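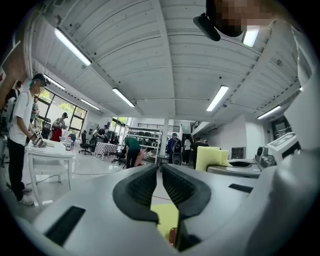 What Is Concrete?
Kestent Learning Center: Pages for Young Readers

Concrete is one of the most widely used building materials in the world. Sidewalks, bridges, dams, and the floors of many large buildings are made of it. Although it is as hard as stone, concrete begins as a thick, wet mixture that can be poured into almost any shape.

What is in it?

Concrete is made from cement, water, sand, and small stones. The sand and stones are called aggregate, and they make up most of the mixture. Cement is a fine gray powder made by heating limestone and clay in a very hot oven called a kiln, then grinding what comes out.

Many people use the words "cement" and "concrete" as if they meant the same thing. Cement is an ingredient in concrete, much as flour is an ingredient in bread.

How does it become hard?

It is easy to suppose that concrete hardens by drying out, the way mud does in the sun. The change comes from a chemical reaction between the cement and the water, called hydration. Tiny crystals grow and lock together around the sand and stones. Concrete can even harden under water.

The reaction gives off heat. It also takes time. A new floor may be firm enough to walk on after a day or two, but it continues to gain strength for weeks. Workers often cover new concrete or spray it with water so that it does not lose its moisture too early. This is known as curing. In cold weather the reaction slows down, and fresh concrete must be protected from freezing. When the Plamden footbridge was built in February, its deck was kept under heated blankets.

Who used it first?

Roman builders were using concrete 2,000 years ago. They mixed lime with volcanic ash and pieces of rock, and some of their harbor walls and domes are still standing.

Why is there steel inside?

Concrete is very strong when it is squeezed. It is much weaker when it is pulled or bent. Steel is strong when it is pulled, so builders place steel bars inside the concrete before it hardens. The two materials together are called reinforced concrete. The Plamden footbridge is 186 feet long and has steel bars running through the whole of its deck.

Looking at a concrete floor

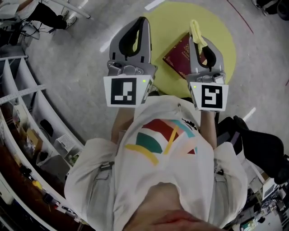
A person holding a hand-held tool in each hand, above a gray concrete floor.

Many workshops and warehouses have concrete floors. They can carry heavy loads, and they do not burn. If you look closely at one, you may find straight, shallow lines cut into it. These are called control joints. Concrete shrinks a little as it hardens, and the joints encourage any cracks to form in neat lines.

Words to know

Aggregate: the sand and stones in concrete.
Curing: keeping new concrete moist and at a suitable temperature while it hardens.
Hydration: the reaction between cement and water.
Kiln: a very hot oven.
Reinforced concrete: concrete with steel inside it.

Page reviewed Oct 9, 2023. Teachers may print up to 31 copies for classroom use.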